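What Is a Pilgrimage? (for kids!)

Okay so. A pilgrimage is a trip. But not like a trip to the beach. People go because the place is holy to them, or because something important to their religion happened there.

Lots of religions have them. Muslims go to Mecca. Christians might go to Bethlehem or Rome. Hindus travel to the river Ganges. Jewish people go pray at the Western Wall in Jerusalem. Buddhists visit Bodh Gaya, in India. Some of these trips have been going on for 2000 years. Long time!

How do you get there? Walking, mostly, in the old days. Days and days of it. Now people take planes and buses too. Some still walk on purpose, becuase walking is slow and gives you time to think and pray.

Small pilgrimages count too. Take the one from Zimden to the chapel on the hill at Cimgate. Only 20 miles. Takes 2 days if your legs are short. Everybody sleeps over in Ukell, on the floor of the church hall, and there's soup. Some 500 people go every May. Babies in backpacks, grandmas with sticks, a dog or two.

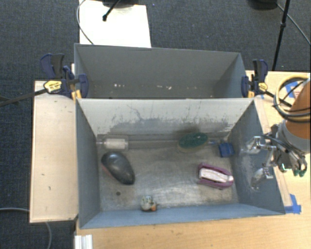

What do pilgrims bring? Not much. Water, good socks, a hat. Often something small to leave behind when they arrive, like a candle or a stone or a note with a prayer on it. On the Cimgate walk kids carry a pebble from home. There's a big heap of them by the chapel door now.

What happens when you get there? Depends. Singing maybe. Or everyone goes quiet. Some people walk around the holy place in a circle, some kneel, some wash there hands and feet first. Some cry, and that's fine, happy crying is a thing.

Do you have to go? In Islam, grown-ups who are healthy and can afford it should go to Mecca once in their life. In many other religions it's up to you.

Words to know
Pilgrim: a person on a pilgrimage.
Shrine: a holy place, can be big or tiny.
Relic: an object kept because it belonged to a holy person, or is a part of them (yes, sometimes a bone).

Try it: ask someone in your family if they ever went to a holy place. How did they get there? What did they bring home? Draw a map of the trip.

More from Goodwin Kids: Why Do Bells Ring?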